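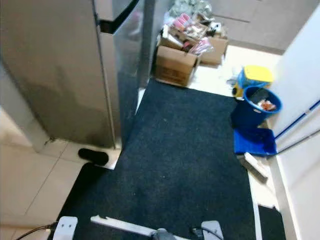

I've been building a home robot on and off for more than 2 years now, and the Wastden arm kit is the first thing I bought for it that I didn't end up redesigning. I got the two-arm version from Gralano, put it together in the evenings, and have been running it in the kitchen ever since. It's a good place to find out what a kit is made of! There's big square tile with grout lines, a flecked navy mat, a blue dustpan and a brush down on the floor by the wall, and two long handles leaning there at an angle. Long thin things like those handles are my favorite test, as a depth sensor loves to lose them.

So, the kit. The brackets are white, stiff, and drilled properly, and every bolt hole lined up on the first try (my last set, from Baumgartner, needed a file and a lot of patience). The joints are quiet. I was expecting that whiny gearbox sound and it just hums. Assembly took me 10 hours spread over a week, and I'd guess someone tidier than me could do it in less.

The manual is the weak part. Step 4 shows the shoulder plate upside down, and I had it all bolted up before Nabil Shboul on the builders' forum pointed out that the arrow goes toward the back. Thanks again, Nabil. There's a corrected page on the Wastden site now but the printed one in my box was the old one.

Cables are so-so. They're long enough, but they curve away from the brackets with nothing to hold them, so I printed a few clips. Rogelio Tan used Wiren sleeves on his and it looks much nicer than mine - I may copy him.

Software setup was easy. Calibration runs by itself, and you only have to redo it if you take a joint off. The grip is fine for light stuff, but I wouldn't ask it for a full bucket.

I paid 80 extra for the spare joint pack and haven't opened it yet. Would I buy the kit again? Yes, though I'd download the manual first. Next up is the wrist upgrade, if it ever comes back in stock.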